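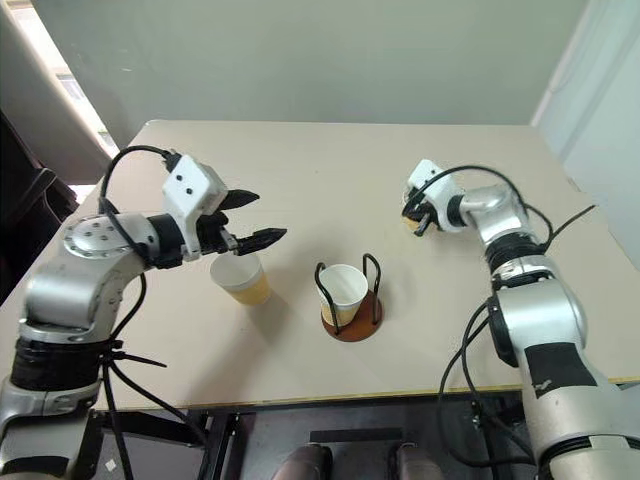
How much slack should a cable have where it crosses a moving joint?

Enough to reach with the joint bent as far as it will go in either direction, plus a hand's width. Measure with the arm powered off and moved by hand, then tie the cable on both sides of the joint and leave the part in between free.

Search tips and projects Go

Home Kitchen Workshop Garage Projects Ask

Workshop > Shared Builds > Two-Arm Table > Cable and Table Tips

Tips from the two-arm table build

These notes come from the build at the Rumon workshop. Most were written on the back of the sign-out sheet by whoever was on the bench, and Lina Jaber typed them up. They should work for any pair of small arms set up at a table. Cups are the practice load throughout.

Cables

Run the gripper cable last. Power and data for the lower joints can be tied down early, but the gripper cable has to follow every joint above the base, and you will move it more than once.

Let the gripper cable make one big loop over the wrist. A big loop bends gently. Two or three small ones catch on each other and on the fingers.

Use hook-and-loop straps until the arm has been through its full range for a week. After that, zip ties are fine. Cut the tails flush with side cutters and run a thumb over the cut end. If it scratches, file it.

Label both ends of every cable before you bundle. Masking tape and a marker will do. Ji-hoon Cho puts a second label in the middle of long runs, and we have all started doing it.

Cables that hang below the table edge need to stay clear of knees and chair arms. Screw a cup hook to the underside of the table and rest the bundle in it. Leave the hook open so the bundle can lift out if an arm pulls.

Check for rub marks every 5 sessions. Look where a cable crosses the edge of a metal shell. A short piece of split hose over the cable is a good repair if the jacket is only dull. If you can see copper, replace the cable.

The table

A plain, light-colored top is easier on everybody's eyes and shows crumbs and lost screws. Avoid gloss. We tried a shiny white board in December and the glare from the window gave us trouble all morning.

Wipe the top with a damp cloth and a drop of dish soap, then dry it. Do not use furniture polish. Cups slide on it.

Keep the table from creeping. Rubber feet work on concrete but not on our painted floor, so Nizar Sfeir cut squares of shelf liner and put them under the legs. Change them when they go hard.

Mark the home spot for each object with a pencil dot. Tape marks lift at the corners and end up stuck to the bottom of a cup.

Cups and holders

Paper cups are good for practice. They are cheap and they show a heavy grip right away, because the rim folds. Start with the gripper force at the lowest setting that lifts an empty cup and go up one step at a time.

Throw out a cup once the rim has a crease. A creased cup goes into the holder crooked and you will waste an hour adjusting an arm that was set correctly.

A wire cup holder is harder to hit than a solid one. The cup can lean in the wire and still count as in. Decide before you start whether a leaning cup passes, and write it on the sheet.

If the holder skates when the cup touches it, put a dab of poster putty under the base. Pull it off at the end of the day or it leaves a greasy ring.

Grippers

Brush the ridged part of the fingers with an old toothbrush. Paper dust packs into the grooves.

Check the finger screws before the first run. We use a 3 mm key, kept on a string at the bench. Yours may be a different size, so try it in the screw before you lean on it.

Stop the arms before you put a hand on the table for any reason. Mpho Ngcobo put a large stop button on each side of the bench. One in the middle is too far to reach if you are standing at the end.

Still to do: a better tray for spare fingers, and a shade for the window.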